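Otthorpe Partners Corpus, data card

Version 2, released Oct 23, 2021

Summary

The Otthorpe Partners Corpus is a set of coded records on long-term same-sex couples as they appear in scripted television and film. Each record covers one couple in one title. There are 119 records, drawn from 110 titles. The corpus was built for media studies courses and for researchers who want to compare how long relationships are shown on screen, in particular those of older characters.

What counts as a couple

A couple is included if the script states or clearly implies that the two characters have been together for ten years or more when the story begins. Couples who reach ten years during a series run are left out, even where the show jumps ahead in time. Reality programs and documentaries are not covered. Couples seen only in flashback are included and marked in the field past_only.

Fields

record_id: a number, not reused if a record is withdrawn
title_id: matches the list in titles.csv
years_together: as stated in dialogue, blank if only implied
age_band: under 40, 40 to 59, 60 and over, coded for each partner
lead: yes if either partner is a lead character
death: yes if either partner dies on screen or dies before the story starts
home_scene: yes if the couple is shown at home doing something ordinary, such as cooking, laundry or paying bills
family_contact: none, hostile, mixed, warm
notes: free text, not checked for consistency

How it was coded

Two coders watched every title in full and filled in the sheet separately. They then met to settle differences. The original sheets are kept in the folder raw and have not been edited. Coding was done in Goltix and exported to CSV. In 28 records the coders could not agree on family_contact, and that field reads "unsettled". Please do not treat it as missing data.

The home_scene field gave trouble in version 1. A character talking on the phone in a kitchen was coded yes by one coder and no by the other. From version 2 both partners must be present in the home, and at least one must be doing a household task. 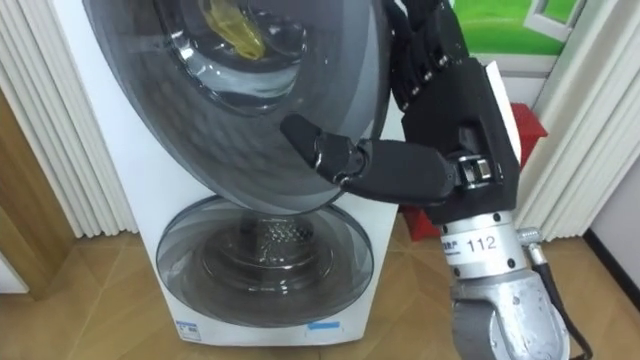
Thirty titles were recoded under this rule in May, and the old values are kept in home_scene_v1.

Known limits

Most titles are in English. Titles that were never released on disc or streaming are badly underrepresented, so anything made before the home video years should be read with care. The corpus says nothing about audience size. Bisexual characters are recorded only by the couple they are in, which hides a good deal.

Files

couples.csv, titles.csv, codebook.txt, raw/

The Rutherford subset is in couples.csv with the value R in the column source. The Zundavix import script still expects the version 1 column order and will fail on this release.

Use

Free for teaching and research with credit to the corpus and the version number. Corrections should give the record_id and the time in the title where the relevant scene starts.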